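Fichas de segurança: o papel que ninguém lia

Na Marnatar, distribuidora de solventes e resinas, as fichas de dados de segurança ficaram anos em pastas de argolas, junto ao cais de carga. Quando Imani Masanja assumiu a área regulamentar, encontrou 274 fichas desatualizadas. Algumas ainda traziam pictogramas cor de laranja, do sistema antigo.

O trabalho começou em novembro, pelos produtos mais vendidos.

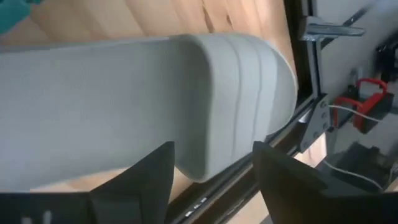

Almofada de espuma cinzenta com sulcos curvos na extremidade.

Cada fornecedor foi contactado por escrito e teve 30 dias para responder. A Elum enviou tudo numa semana. Outros mandaram a mesma versão duas vezes, com a data mudada e a secção 8 por preencher – a que trata dos limites de exposição e das luvas.

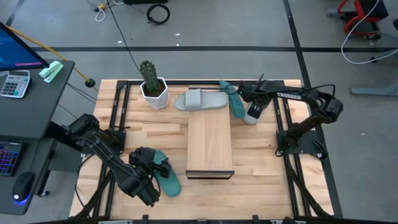 Quem não respondeu passou para uma lista à parte, e as encomendas desses produtos ficaram suspensas. Reinaldo Xavier, do departamento comercial, opôs-se no início. Perdeu cinco clientes e recuperou três.
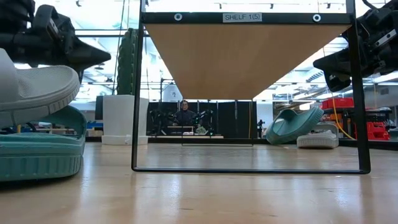

Prateleira com a etiqueta «SHELF 1(5)» sobre um tampo de madeira clara.

As fichas estão agora numa base de dados, a Clilter, que avisa quando um fornecedor altera uma classificação. A licença custa 2.000 euros por ano. Falta resolver a tradução: parte das fichas chega só em inglês, e a lei pede a língua do país onde o produto é vendido.

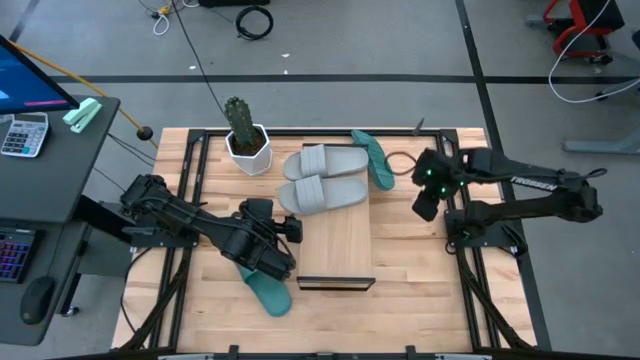 Para Triin Sproģis, a tradução é o menor dos problemas: custa mais convencer os clientes a abrir a ficha antes de abrir o bidão. Masanja concorda em parte e vai incluir um resumo de uma página em cada entrega, a começar pelos isocianatos.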